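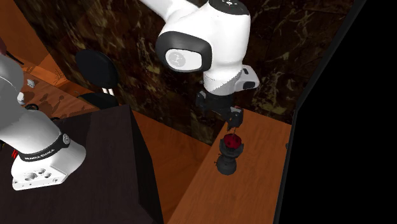

The simulation half of our club project is due before the end of May, so I am writing down where it stands while I still remember the details.

The task is small. A Franka arm has to pick a red piece off a black stand on a kitchen counter and move it to a bin. We call the task Tralleck, which is just the name somebody typed into the first config file. Everything runs in simulation for now. The club meets in the computer lab at 4 and we usually get kicked out at dinner time, so most of the long runs happen overnight on the machine named Miah.

I joined in the fall and was given the grasp code. It was mostly a copy of what last year's group used for Cirkico, their block-stacking task. Blocks are easy to grab. They have flat sides, they sit on a flat table, and if you are off a little the fingers push them into place. A round piece in a cup does none of that. If the gripper comes down off center, one finger touches first and the piece tips over the rim. After that it is on the floor, and the run is over.

The first thing I changed was the approach. The old code moved in a straight line from wherever the arm happened to be. Now it goes to a point over the stand, stops, and then lowers. I also cut the speed for the last part of the move. This made each run longer and I got some complaints, but the number of tipped pieces went down the same night.

The second change was the stand. The collision shape for it was a plain cylinder, much wider than the model you see on screen, so the fingers were hitting something that wasn't drawn. I lost two club meetings to that. I had been tuning gripper force the whole time and the force was fine. If you are starting out, turn on the collision view on your first day.

Last week's batch was 300 runs. The piece made it to the bin in all but 40 of them. I sorted the failures by hand, and most were at the far end of the counter, where the arm has to reach across the gap from its base and the wrist ends up at a bad angle. A few were the piece slipping during the lift. I don't have a good fix for the reach problem. Moving the base closer would do it, but the layout is fixed by the competition rules and everyone gets the same kitchen.

We log everything with Floltlow, a script written by a student who graduated before I got here. It works, but it names the files by run number only, and we are at 1187 now. Finding anything means opening a spreadsheet. I started adding a short note to each batch saying what changed. I wish I had done that in the fall.

Next on my list is trying a tilted grasp for the far positions, then rerunning the same batch with the same seeds so the results can be compared. The lighting changes come after that. Another member is working on the camera side and needs the room to look different from run to run, which shouldn't affect my part.

I'll post the new results once the batch is done.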